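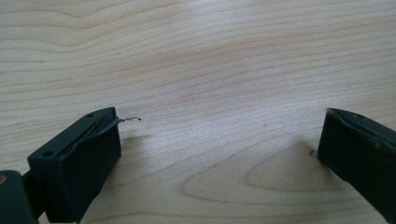
Hand-held gripper over the bare tabletop, fingers open wide, nothing between them.

Home | Research | Publications | Gallery | Data | Contact

Gallery: Learning to Grasp from Hand-Held Demonstrations

This page accompanies the Utmont Manipulation Group's report on hand-held demonstration as a source of training data for tabletop grasping. In this method, an operator carries out a task with a gripper held in the hand, and a camera on the tool records the view between the fingers. The recordings are then used to train a policy that runs on a fixed arm. No arm is needed during collection.

The study used 699 demonstrations recorded on the Pleller hand-held tool. Of these, 125 were set aside for testing. The remainder trained the Bilgin policy described in the report.

Notes to the picture

Surface. The tabletop is pale wood with a wavy grain, and a large oval figure curls through the lower right. Light reflects from the finish in the upper part of the view. Strongly patterned surfaces were kept in the training set so that the policy would not depend on a plain background.

Fingers. Both are dark, squared blocks. A thin strip along the inner edge of the left finger has partly come loose and curls out past the tip. Under the group's procedure, finger linings are inspected every 300 recordings.

Shadows. Each finger casts a soft shadow on the wood. Early versions of the policy sometimes closed on a shadow when no object was present. Adding open-gripper views of a bare table to the training set reduced this error in all 3 test rooms.

The report, with full results and training settings, is available from the Publications page. Requests for the recordings should be sent through the Data page.

Related items

Zistonberg Workshop: Slides on Low-Cost Data Collection
Pleller Tool: Assembly Notes and Parts List
Gallery: Drawer and Door Tasks
Bilgin Policy: Frequently Asked Questions

Comments (3)

gripnotes
Were the open-gripper views recorded separately, or taken from the start of normal demonstrations?

Utmont Manipulation Group
Both. The report lists the share of each in the section on training data.

tabletop_lab
We have the same problem with edge strips peeling on our fingers. Please consider posting the inspection checklist.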